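# Häufige Fragen zur Arbeitsanweisung »Greifen und Umsetzen von Behältern«

Stand: 11. Januar 2022

Die Anweisung gilt für alle Roboterplätze an den Durchlaufregalen bei Fullura. Fragen, die hier fehlen, bitte an Bogdan Górecki (Zellensicherheit).

## Für wen gilt die Anweisung?

Für alle, die einen Roboterplatz einrichten, bedienen oder reinigen. Fremdfirmen, zurzeit Malinowski und Cliltetti, erhalten vor dem ersten Einsatz dieselbe Unterweisung wie das eigene Personal. Wer nur Ware anliefert, braucht sie nicht, bleibt aber außerhalb der gelben Linie.

## Wo dürfen die Finger ansetzen?

Gegriffen wird an einer senkrechten Wand oder Kante, mit je einem Finger auf jeder Seite. Beide Finger müssen anliegen, bevor der Arm anhebt. Berührt nur einer das Material, wird geöffnet und neu angefahren. Nachdrücken mit höherer Kraft ist nicht erlaubt. Der Grenzwert von 60 N ist in der Steuerung hinterlegt und wird am Platz nicht verändert.

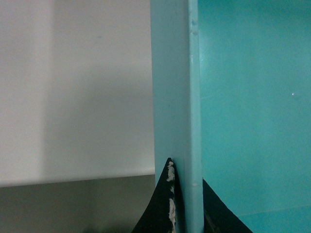

## Wann müssen Fingerbeläge getauscht werden?

Die Sichtprüfung erfolgt zu Schichtbeginn, ein Tausch spätestens nach 1000 Greifzyklen. Blättert ein Belag ab oder bleiben helle, flockige Rückstände an der Innenkante, wird sofort getauscht, auch wenn der Zähler noch niedrig steht. Ersatzbeläge liegen unter der Artikelnummer 2728 im Schrank neben der Ladestation. Bitte immer paarweise wechseln und im Plattenbuch eintragen. Zum Reinigen keine Lösungsmittel verwenden.

## Was gilt bei Dellen und Kerben am Greifgut?

Kleine Druckstellen an der Kante sind zulässig, solange der Finger flächig anliegt. Risse und ausgebrochene Stellen sind es nicht. Solche Teile kommen in den Sperrbereich und werden dort mit Datum gekennzeichnet. Für die Platten von Wodwood gilt zusätzlich das Merkblatt des Einkaufs.

## Darf ein Behälter schräg auf dem Regal stehen?

Während des Umsetzens ja, als Endlage nein. Ein Behälter gilt erst als abgestellt, wenn er auf seiner Ebene sicher aufliegt und nicht mehr kippen kann. Liegt er quer über einem Rohr oder mit dem Rand an der Rollenbahn, bleibt der Auftrag offen.

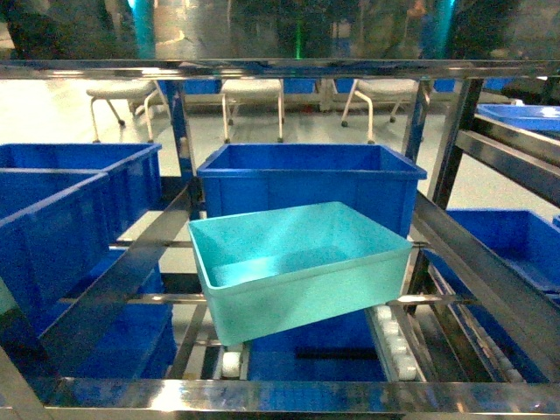 Von Hand wird die Lage nur korrigiert, wenn der Roboter im sicheren Halt steht und die Anzeige am Bedienpult das bestätigt. Ein pausiertes Programm reicht dafür nicht aus. Nach der Korrektur verlässt die Person den Bereich, quittiert am Pult und startet den Auftrag neu – nie aus der Mitte des Ablaufs heraus.

## Werden auch leere Behälter nach diesen Regeln behandelt?

Ja. Leere Behälter verrutschen leichter als gefüllte und werden deshalb mit reduzierter Geschwindigkeit bewegt (Profil 21). Ineinanderstapeln ist nur bei gleicher Bauform erlaubt.

## Wer gibt Abweichungen frei?

Ausschließlich die Zellensicherheit, schriftlich und befristet. Mündliche Absprachen zwischen zwei Schichten gelten nicht. Die nächste Überarbeitung der Anweisung ist für September vorgesehen, Änderungswünsche können bis dahin formlos eingereicht werden.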